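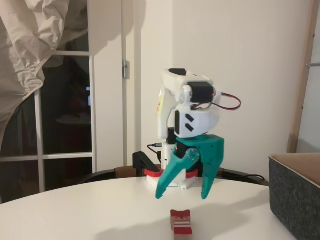 Public libraries have long been judged by the number of books they lend. The Dumgate library lent fewer last year than the year before, and the town council has taken this as grounds to propose closing it on Saturdays. The figure deserves a closer reading. A library holds many things that are never stamped or carried home, among them a warm room, a newspaper, a desk and a member of staff who will answer a question. Tables matter as much as shelves. A round white table has no head, and people who would not take a chair beside a stranger at a long desk will often sit down at one. Loan figures record none of this.

The council's own paper, presented by Mr. Angus Buchanan, reports 2498 visits on Saturdays over the year, of which 734 ended in a loan. The paper treats the remaining visits as a loss. This is a mistake of method. A person who reads for two hours and leaves with empty hands has used the library fully, and a parent who brings a child to do homework has done the same.

It is true that money is short. Ms. Lamduan Limsakul, who prepared the budget, has set out the costs fairly, and this writer does not dispute them. Yet Flimstead faced the same choice and kept its Saturday hours by opening later on two weekdays. That course was open to Dumgate and was given one line in the paper.

Residents who work through the week have no other day on which to come. The 176 who signed the petition in November said so plainly. The council should withdraw the proposal, count visits as well as loans for one full year, and return to the question when it knows what the building is used for.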